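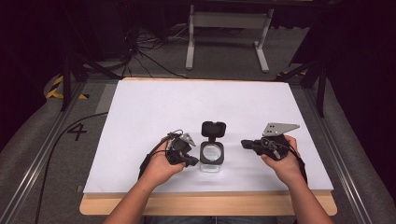 Where does the spring grant stand?
Most of it is committed. The reading room at Grusine is open to the public, the catalog work is a little past the halfway mark, and the money set aside for heating repairs is still waiting on a contractor.

Progress report, Grusine Town Library
Prepared by Brândușa Cozma for the Rolov Fund

Reading room

The reading room reopened in February after the floor was sanded and the old radiators were taken out. Opening hours now run until 7 p.m., which was a condition of the grant. Evening use is mostly students and people coming off work. The complaint we hear most is about the lighting at the far tables. We have moved two floor lamps over from the periodicals corner and will look at fixed lights once the heating is settled.

Catalog

The plan was to enter 4000 older titles into the online catalog by the end of the grant. Local history and fiction are finished. Children's books are under way. The foreign language shelves have not been started and will be slow, as many of the old cards have no publisher or date and each book has to be pulled and checked by hand. Florin Stoica is handling this part and has asked for an extra month. I support the request. It does not change the budget.

Heating

Flamex inspected the boiler and recommended replacing the pump and both valves on the upstairs line. Their quote came in under our estimate, but they cannot start until the parts arrive. We asked one other company for a quote and did not get an answer. Until the work is done, the upstairs study room stays closed and its desks are stored in the back hallway.

Spending

To date we have spent 81 percent of the grant. The floor cost more than planned when damp was found under the boards near the entrance. We covered the difference from the furniture line, so the new chairs for the children's section are on hold. We would like to discuss moving any savings from the boiler work back to furniture.

Events

We held 3 evening talks. The one on the old Cáceres trading families drew the largest crowd and ran well past closing. The speaker has offered to come back in the fall and will only need travel costs.

Requests to the Fund

One additional month for the catalog work.
Approval to move leftover heating money to furniture.
A contact for questions about the final accounts, as the address on the award letter no longer works.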